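衣類ハンドリング班 備品と予算の打ち合わせ 議事録

日付:2019年5月31日
場所:Dinaswood 本館、二階の小さいほうの会議室(大きいほうは経理に取られました)
出席:グンター・ケトラー(進行)、セルピル・カラカヤ、オットマール・リンデマン、リューディガー・ティーデマン、スヴェンヤ・ハーゲドルン(記録)
欠席:なし
配布資料:Rathjen の見積書、Watton からの返信メールの写し、セルピルの消耗品リスト

今回もわたし、スヴェンヤが書いています。前回の議事録は「読みやすいけど長い」と言われたので短くするつもりだったのですが、話があちこちに飛んだので、やっぱり長いです。すみません。決まったことだけ知りたい人は、最後の「やること」まで飛ばしてください。

1 前回の議事録の確認

オットマールから訂正がひとつ。前回わたしが「ケーブルは十分足りている」と書いたところ、正しくは「延長ケーブルは足りている、充電用は足りていない」でした。直しておきました。ほかは異議なしで承認。

前回の宿題のうち、セルピルの消耗品リストは完成、リューディガーの保管棚の寸法取りは途中まで。棚の奥行きを測ったメモをどこかに置いてきてしまったそうで、来週もう一度測るそうです。グンターが巻き尺を貸すと言っていました。

2 ハンドグリッパーの追加購入

今日の本題です。一番時間を使いました。

いま班で回しているグリッパーの数では、家庭での収録の予定がきつい、という話は前から出ていました。セルピルが予定表を壁に映してくれたのですが、同じ日に別の町のお宅が重なっているところが赤くなっていて、九月はほとんど真っ赤!わたしは最初、色の設定を間違えたのかと思いました。間違えていませんでした。訪問を引き受けてくださっているご家庭は28軒で、これは増やさない、減らさない、という前提で今日は話しています。

見積もりは Rathjen からもらっています。本体が一台495ユーロ、送料は別、カメラの取り付け金具は込み。グンターの案は三台追加。オットマールの案は二台追加で、浮いたお金を指先パッドの予備と予備バッテリーに回す、というものでした。

オットマールの言い分をわたしなりにまとめると、本体を増やしても、パッドがだめになったら結局その一台は箱の中で寝ているだけだ、ということです。前の冬に、パッドの在庫がなくて機材ごと待機になった週がありましたよね。あのとき一番困ったのは訪問の日程を組み直したセルピルで、セルピルもここは大きくうなずいていました。

グンターは反対の立場で、パッドは後からでも小口で買えるけれど、本体は納期が読めないので先に押さえたい、と。Rathjen は今なら在庫があると言っているけれど、夏休みに入ると返事そのものが来なくなるおそれがあるそうです。去年の八月に別件で問い合わせて、返事が来たころにはこっちがもう別のところから買っていた、という話も出ました(わたしはその件、知りませんでした)。

リューディガーはしばらく黙って電卓を叩いていて、最後に「三台買って、パッドは消耗品の枠から出せばいい」と言いました。本体は設備費、パッドは消耗品費で、そもそも財布が別なのだから、どちらか選ぶ話ではないでしょう、と。オットマールが「それを最初に言ってくれ」と言って、ちょっと笑いが起きました。

ただし消耗品の枠も無限ではないので、パッドの数はセルピルのリストをもとに、次の項目で詰めることにしました。

決定:ハンドグリッパーを三台追加する。発注先は Rathjen。担当はグンター。

3 指先パッドと消耗品

パッドの色の話で思いのほか盛り上がりました。左右で色を変えておくと、映像を見返すときにどちらの爪か一目でわかるので、タグ付けをしているオットマールとわたしはとても助かっています。紫と青の組み合わせは続けたい、というのが映像を見る側の希望です。買う側のグンターからすると、色を指定すると選べる商品が減るので、できれば「何色でもいい」と書きたいらしいのですが、そこは譲ってもらいました。ありがとうございます!

セルピルが収録の映像を一枚出して、どういう場面でパッドに負担がかかるのかを説明してくれました。ニットは薄いシャツと違って、端をつまんでも厚みで逃げることがあって、つまみ直しの回数がどうしても増えるそうです。毛布の上でやると、下の布まで一緒に挟んでしまうこともあるとか。わたしは自宅のソファでカーディガンを相手に試したことがあるのですが、ソファのカバーごと持ち上げました。
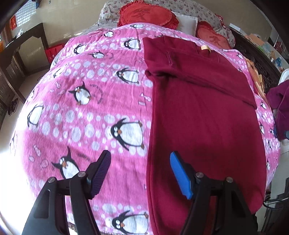
ベッドに広げたえんじ色のニットと、爪を開いたハンドグリッパー。左が紫、右が青のパッド

オットマールは、下に敷いてあるものの柄がにぎやかなほうがデータとしては面白い、と言っていました。ペンギン柄のピンクの毛布に濃い色の服という取り合わせは輪郭が追いやすいけれど、同じような色どうしだと人間が見ても境目に迷うので、そういう組み合わせも予定に入れておいてほしいそうです。これは備品の話ではないので、収録計画のほうの議題に回しました。リューディガーはペンギンが気に入ったようで、どこの毛布かとセルピルに聞いていましたが、セルピルも知らないそうです。

話を戻して、紫のパッドには細かい横溝があります。この溝ありの型を今後も標準にするかどうか。リューディガーは、溝の間に繊維が入りこむと掃除が面倒だから、溝なしも少し試したいという意見。セルピルは、掃除は歯ブラシで済むので、途中で型を変えて条件がばらばらになるほうが困る、という意見。わたしもセルピルに賛成しました。型が混ざると、タグ付けの欄をひとつ増やさないといけなくなるからで、はい、完全に自分の都合です。

結局、標準は今のまま。溝なしは試験用に最小の注文単位だけ買って、家庭での収録には持ち出さず、社内の台でだけ使うことになりました。試験用の箱には大きく「持ち出し禁止」と書いておくとリューディガーが約束してくれました。

消耗品リストのほかの項目は、以下のとおりです。

・爪の関節まわりのねじの予備:買う。ねじ頭が丸い今の型と同じもの。工具を増やしたくないので、頭の形は変えない
・レンズ拭き:買う。前回と同じもの
・面ファスナーのバンド:在庫あり、見送り
・靴カバー:買う。前回のものは滑るという苦情が出たので別の商品にする。セルピルが選ぶ
・衣類用の粘着ローラー:買う。毛布や飼い猫のいるお宅の後、機材ケースの中がすごいことになるので
・おやつ:却下(わたしの提案でした)

決定:パッドは紫と青の組み合わせ、溝の型は現行どおり。リストの数量はセルピルが最終確認して、グンターに渡す。

4 バッテリーと充電

オットマールから、充電器の口が足りない問題。朝に全部満充電にしておくには、前の晩に誰かが残って差し替えるしかない状態で、その「誰か」がだいたいオットマールになっています。グリッパーが増えるなら当然もっと足りなくなります。

候補は Wireck の多口充電器。カタログの数字だけ見ると問題なさそうですが、リューディガーは、今使っているバッテリーの端子と合うかどうかを実物で確かめたいと言っています。前に変換アダプターを噛ませて、接触が悪くて、朝になったら全然充電されていなかったことがありました。あの日の朝のオットマールの顔をわたしは忘れません。

グンターが Wireck に貸し出し品があるか聞いてみることになりました。借りられれば試してから決める、借りられなければまず一番安い構成を買ってみる。この順番で全員合意です。

あわせて、現場で電源を借りるかどうかの話も出ました。ご家庭のコンセントをお借りするのは、できれば避けたい、でも避けられない日もある。セルピルによると、頼めばどのお宅も快く貸してくださるけれど、床をケーブルが横切るのは踏んだり引っかけたりしそうで落ち着かないそうです。床に貼ってもはがした跡が残らないテープがあればほしいとのこと。リストに足しました。タイルと木の床で粘着の具合が違うはずなので、両方で試してから持っていきます。

5 輸送ケース

Watton から返信が来ました。こちらが送った寸法だと既製品の中敷きは合わず、スポンジを切り抜く特注になるそうです。値段はまだ出ていません。グンターは特注なら急がず九月まで待っていいのではと言い、セルピルは、電車で運ぶ身としてはもっと早くほしい、今のケースは留め金が片方ゆるくて、ホームで開いたらと思うと毎回ひやひやする、と言いました。これはセルピルの言うとおりだと思います。

ケースの大きさでもう少し議論。グリッパーは爪を閉じて入れるか、開いたまま入れるかで、必要な幅がまるで違います。リューディガーは閉じて入れる派、オットマールは、閉じたままだとパッドどうしが押し合って癖がつくので、少し開けて入れる派。二人とも根拠になる記録は持っていないとのことなので、リューディガーが手元の一台を閉じたまましばらく置いてみて、パッドの様子を報告することになりました。

それまでの間は、今のケースの留め金だけ先に直します。修理はリューディガー。部品代は小口現金で。

保留:Watton への正式な依頼は、値段とパッドの結果が出てから。

6 予算の残りと九月の見通し

グンターが表を見せながら説明してくれました。本体三台を入れても設備費の枠には収まります。充電器も入りそう。ケースは値段次第で、特注が高ければ来期にずれこむかもしれません。来期の申請書の下書きは九月に始めるので、それまでにほしいものを全部わたしに送ってください。まとめてグンターに渡します。去年は締め切りの後で「そういえば」というメールがいくつも来ました。心当たりのある人、お願いしますね。

オットマールから、据え置きのロボットアームを来期の希望に入れてはどうかという話も出ました。手持ちのグリッパーで集めたものを、実機の上で試せる場所がほしいという気持ちはみんな同じです。ただ、置き場所、床の補強、安全柵、保守契約と、本体以外の費目がいくらでも出てくるので、今日は値段の話まで進みませんでした。グンターは「希望に書くのは無料」と言っていたので、書きます。オットマールが必要な広さと電源の条件を一枚にまとめてくる予定。

リューディガーからは、買うより借りるほうが向いているのではないか、という意見もありました。動かし方に慣れるまでの期間だけ借りて、そのあと買うか考える。グンターは借りた場合の保険がどうなるかを気にしていて、総務に確認するそうです。

7 その他

・機材の貸し出し表が紙と共有ファイルの両方にあって、中身が合っていません。共有ファイルに統一します。紙はわたしがはがします。
・新しいグリッパーが届いたら、持ち出す前に番号シールを貼ってください。貼る場所は持ち手の下側。爪に近いところに貼ると映りこみます。
・セルピルが、訪問先のご家庭へのお礼の品を見直したいと言っています。今のタオルは評判がいいのですが、二度目の訪問でまた同じタオルというのも寂しいので、案を募集中です。予算はお礼用の枠から出るので、設備費とは別です。
・会議室の椅子がきしみます。備品の会議なのに椅子の話をする時間がなくなりました。次回。

やること

グンター:Rathjen へ三台発注。Wireck に貸し出し品の有無を問い合わせ。Watton に値段を催促。ロボットアームを借りる場合の保険を総務に確認。
セルピル:消耗品リストの数量確定。靴カバーの選定。床用テープの候補探し。
オットマール:ロボットアームの設置条件を一枚に。充電の当番表を作り直し(自分以外の名前も入れること!)。
リューディガー:棚の奥行きの測り直し。ケースの留め金の修理。グリッパーを閉じたまま保管したときのパッドの確認。試験用パッドの箱に表示。
スヴェンヤ:貸し出し表の統一。来期の希望の取りまとめ。映像タグの欄は現状維持でオットマールと確認。

次回の日程は、グンターの休暇の予定が決まりしだい共有カレンダーに入れます。訂正があればわたしまで、できれば廊下での立ち話ではなくメールでください。

記録:スヴェンヤ・ハーゲドルン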